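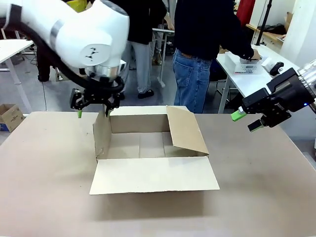 Left arm keeps faulting on box flaps, right one carries on regardless

Forum: Cells and Handling > Faults and Safety
5 replies

diltine_dan
Posted Thursday, 14:20

Hi all, hoping somebody's seen this. We've got a two-arm setup folding carton flaps at our Vernthorpe site. The left arm goes for the top edge of the left flap, pushes down, and every so often it throws a force fault and stops dead. Fine, I can live with that. What I can't live with is that the right arm doesn't stop! Last week it carried on with its own flap while the left was sat there faulted, and dragged the whole box sideways. One bent fingertip, one ruined box and a very loud bang.

The log says code 144, "contact limit", and nothing else. We're at 2,578 cycles since the last service. Any ideas?

brirnar_fitter
Posted Thursday, 14:51

Check the cable first. If it loops down round the wrist it can pull tight when the arm reaches over, and the force reading goes all over the place. Had exactly this on ours and spent 2 days blaming the gripper (felt a right lemon).

flapjack
Posted Thursday, 15:07

Don't agree, sorry. A cable tug would show up in free air too, and he says it's only on contact. I reckon it's pressing straight down on an upright flap, and card's surprisingly stiff edge-on. Come at it from the outside and tip it over.

brirnar_fitter
Posted Thursday, 15:12

It won't always show in free air, depends on the pose. But yeah, try both.

oldhand_batista
Posted Thursday, 16:40

You're all arguing about the wrong fault! Two arms over one box, and one keeps moving when the other trips? I'd switch it off until the stops are linked, especially if people are working near the table. Never mind the flap.

diltine_dan
Posted Thursday, 17:25

Fair point, and a bit embarrassing. Had a look and the two controllers only share the big red button, a fault on one never reaches the other. It's off now and staying off till that's wired in. I'll move the cable and try the sideways approach once it's back, one at a time so I know which did it.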